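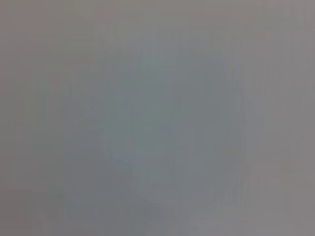 Edith Zapata
Gray is harder than any real color. I went through this in a north-facing hallway and ended up repainting. What's on the floor in there? A red or orange floor throws pink up onto the walls and you can't paint your way out of it.

Remo Eberhard
Posts: 2,235
Which base did they tint it in? Gisler sells that gray in two bases and the deep one comes out bluer. The label on the lid should say.

zofie_s
Thread starter
The floor is oak, pretty yellow, with an old red runner. I can pull the runner up and see. Lid says deep base.

To repeat what I asked in the other section: walls are the Gisler gray in matte, 2 coats over Endo primer. On the card it's a plain gray. At home it goes blue in the morning and sort of mauve after supper. My sister says it's fine. I don't want to buy more cans until I know if it's the paint or the room.

Edith Zapata
Pull the runner first. It costs nothing.

Remo Eberhard
I don't think it's the runner. Deep base has less white in it, so whatever blue is in the formula shows more. Have them remix it in the mid base and you'll see it calm down.

ottilie.e
Posts: 60
Disagree with Remo. A store shouldn't be putting a light gray in deep base to begin with, and if they did, the formula would be adjusted for it. Same color either way on paper. I mixed paint at a hardware store in Preltow for years and what people brought back was nearly always a lighting problem. They'd look at the card under our tubes and then go home to yellow bulbs.

What bulbs do you have?

Remo Eberhard
On paper, yes. On the wall I've seen two cans of the "same" color dry differently in the same room. I had to do a whole stairwell over because of it.

ottilie.e
Were both cans from the same batch?

Remo Eberhard
No, bought a month apart.

ottilie.e
Then that's the batch and not the base. You pour all your cans into one big bucket and stir before you start. Boxing, it's called.

zofie_s
Bulbs are soft white, one ceiling fixture and a lamp by the door. I did not box the cans, I didn't know about that. First wall was can one and I opened can two halfway along the second wall. There isn't a line where I switched though, I looked for one.

Runner is up now. It made the bottom of the wall less pink, down by the baseboard. Higher up no change.

Edith Zapata
So the runner was part of it.

Regula Ammann
Photos won't settle it, by the way. The one at the top goes bluish in the middle and pinkish-gray at the left, and a camera will do that to almost any gray. Paint a big piece of poster board, two coats, leave a white border all the way around it. Move it from wall to wall during the day. Tape a sheet of plain printer paper next to it so your eye has something to compare with.

Don't hold it flat against the wall you already painted. You'll only see the difference between the two and not the color.

zofie_s
Would a sample pot be the same as the real paint? The store has them but only in eggshell.

Regula Ammann
Eggshell will look a bit lighter where the light hits it. Use what's left in your can if there's enough.

Remo Eberhard
Sample pots are a waste of money. Get a quart in mid base and do the board with that on one half and your leftover on the other. Then you have an answer on the base question too.

ottilie.e
I'd buy a bulb before a quart. Get one neutral white, put it in the ceiling fixture, look at it after dark. If the mauve goes away you're done.

zofie_s
Edited Jan 25, 2026
Update. I did the bulb and the board.

With the neutral bulb the evening mauve is mostly gone, but my husband says the hall feels like a dentist's office, so we're arguing about that now. I put the soft white back in the lamp by the door and left the neutral one overhead. That's livable.

Mornings are still blue. The board looked just as blue on the opposite wall, so it's the window light. A mid base quart was $19 and I did get one in the end. I can't see a difference between the halves. My sister says the mid base side is warmer. She knew which was which, so I don't know.

Remo Eberhard
Let it cure a few weeks and look again.

Edith Zapata
If the blue still bothers you, ask for a gray with some yellow or brown in it. Mine was drab in the can and I nearly took it back. It looks like plain gray on the wall. And keep that red runner in another room.

zofie_s
The runner is going in the back bedroom. I'm leaving the walls alone until June, when there's more sun in there, and then I'll decide. Does leftover paint keep that long in a garage?

ottilie.e
Not if the garage freezes. Put it in a closet, lid hammered down tight, and write the room on it.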